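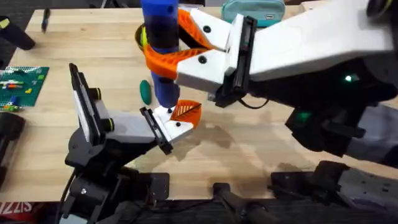 The Birkuvo is a two-person tabletop voting screen for polling stations, parish polls, union ballots and school elections. It opens out from a flat pack, stands on a table you already have, and gives each voter a shielded place to mark the ballot paper. Any firm, level table will take it. A pale butcher-block top like the one in the photo suits it very well, as the rubber feet grip plain wood without marking it. On polished or varnished tables we suggest using the felt feet, which are in the same packet as the pencil clips.

Size and weight

Width, open: 1587 mm
Depth, open: 421 mm
Folded thickness: 30 mm
Voting positions: 2
Panels: white twin-wall polypropylene
Centre divider: same material, removable
Feet: rubber fitted, felt supplied

Please measure your tables before ordering. The screen should not overhang at the front or the sides. Many folding hall tables are deep enough but a little short, and in that case two tables pushed together end to end will do, provided the tops are the same height.

What is in the pack

One back panel, already hinged to the side wings
One centre divider
Two pencil clips with cords
One packet of felt feet
Two clear pockets for the "how to vote" notice
Instruction sheet

Pencils are not supplied. The clips take a standard hexagonal or round pencil. Thick marker pens will not fit. The notice pockets take A4 paper upright and fix to the inside of the back panel, one at each voting position. Notices for statutory elections should come from your returning officer and we do not print or sell them.

Setting up

Lay the pack flat on the table with the hinges facing up. Lift the back panel and swing both wings towards you until they click. Drop the centre divider into its slot from above and press down firmly. If it will not go all the way down, the back panel is the wrong way up. Fit the pencil clips last.

No tools are needed for the standard screen. To take it down, pull the divider out before folding the wings. Folding with the divider in place will crease the slot, and this is the most common cause of damage we see on returned screens.

Accessible position

At least one voting place should be low enough for someone using a wheelchair. The Birkuvo has no legs of its own, so the height is set by the table. Choose one with clear space underneath and no cross rail at knee height. With the centre divider left out, the screen becomes a single wide position with room for a companion or for a large-print copy of the ballot paper.

Wall and desk fixing

Some customers leave their screens up all year, usually in student unions and council training rooms. For these we sell the Osine bracket set, which fixes the back panel to a desk or a wall. It comes with four brackets, wood screws and wall plugs. A small power screwdriver on a low setting is the easiest way to fit it. Do the screws up until the bracket stops moving and then leave them, as overtightening will dent the panel.

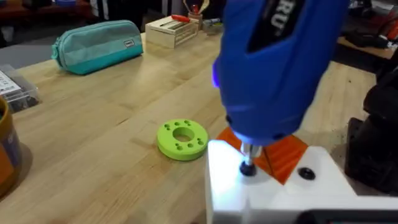 Storage and cleaning

Store the screens flat or on their long edge, away from radiators. The Tang carry bag holds two folded screens and has a label window on the outside for the name of the polling station. Wipe the panels with warm water and washing-up liquid. Pencil marks come off with an ordinary rubber. Do not use solvent cleaners or scouring pads.

Before each election, check the inside of every screen for anything left by earlier voters, including stickers, leaflets and writing. It is easiest to do this when the screens are packed, and again when they are opened on the morning of the poll.

Spare parts

All parts can be bought separately. Order by name: divider, left wing, right wing, pencil clip, notice pocket, foot set. Wings for the older Olum screen do not fit the Birkuvo, but the Olum pencil clips and notice pockets do.

Ordering and delivery

We accept purchase orders from councils, schools and other public bodies. Other customers pay when they order. Stock runs low in the weeks before the May polls, so early orders are a good idea. If a by-election has been called at short notice, put the polling date in the comments box and we will tell you whether we can deliver in time before we take payment.

Unused screens may be returned in their original packing. Screens printed with a council crest or other artwork cannot be returned unless they are faulty.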